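4. Recording a Demonstration

Read section 3 first. People who skip it end up back there anyway, in a worse mood.

The Clondlow method learns from hand-held grippers, so the quality of your policy depends on the quality of your wrists. Our bottle policy was trained on 3,000 demonstrations. Zhenhua Lü recorded 2,000 of them and would like you to know it.

1. Cover the work surface with the white sheet. Leave it alone between takes.
2. Stand one object on the sheet, within easy reach of both grippers.
3. Sit down. Take a gripper in each hand and let the cables fall away from the work area.
4. Wait for the tone, then hold still for 5 seconds. It will feel longer.
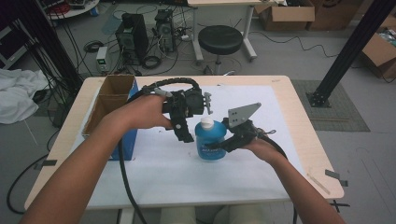 Tikkanen Lab Guides, Issue 4, page 5

With a bottle on the sheet, both grippers should be able to come at it from the sides without your elbows meeting.

5. Close one gripper on the object, lift it, and set it down again. Move at the speed you would like the robot to move. It will copy your flourishes.
6. Return both grippers to the start pose and press the pedal.

NOTE: Fumbled grasps are worth keeping if you recover from them. In our October comparison, the policy trained with recoveries regrasped after a slip. The one trained on clean takes closed its jaws on air and carried the air carefully to the goal.

CAUTION: Keep fingers clear of the jaws. They can't tell you from a bottle, and neither can the policy yet.

CAUTION: Check each cable before you stand up. The recorder does not survive being towed.

7. Label the take before starting the next one. "Good one" is not a label. Neither is "good one 2," Joni.

If the tone does not sound, see section 5, Faults Blamed on Software.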